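Shemweta data collection, shelf tasks
Minutes of the working meeting, December

Present: collection team (Uris), labeling team (Brekex), one person from the Bastdale office by phone.
Start: 10:15 a.m.

1. Minutes of the last meeting
Accepted with one fix. The target for the shelf set is 4000 episodes, all object types together.

2. Progress on the shelf set
Uris reported that low and middle shelves are behind the top shelf. Squatting episodes take longer to reset. Operators asked for a break after every 70 episodes on the lower rows. Agreed. 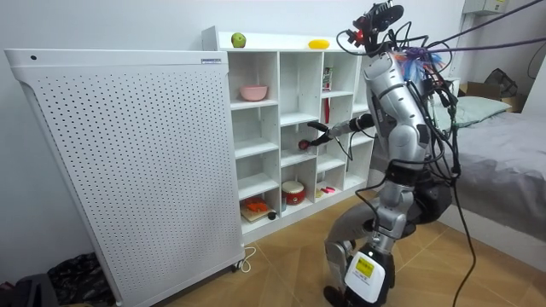 3. Labels
Brekex said start and end points are still marked differently by different labelers. From now on an episode starts at the first arm movement toward the shelf and ends when the hand is clear of the compartment. Episodes where the object is dropped are kept and tagged "drop." Brekex will send a revised guide.

Bastdale asked if toy food should be labeled by food name or by shape and color. No decision. Use shape and color until the next meeting.

4. Camera views
Head view and fixed view drift apart by roughly 2 seconds in long recordings. Uris will restart both recorders between batches and report back. Labelers asked that the head view be checked for arm overlap on the right side of the shelves, where it can hide small items.

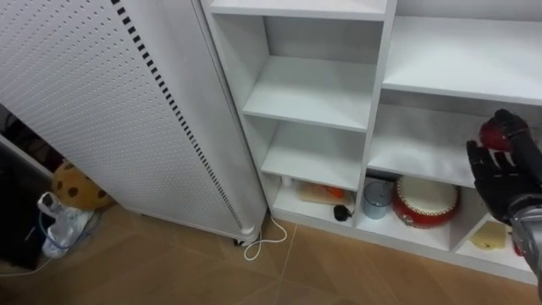
Head-height view of the shelving, arm at right with a dark red object at the hand.

5. Object placement
Too many episodes use the same compartments. Operators will follow the random placement sheet and leave some compartments empty.

Actions
Uris: recorder restarts, placement sheet.
Brekex: revised guide, relabel 2 old batches.
Bastdale: reply on storage space.

Meeting closed at 11:05 a.m.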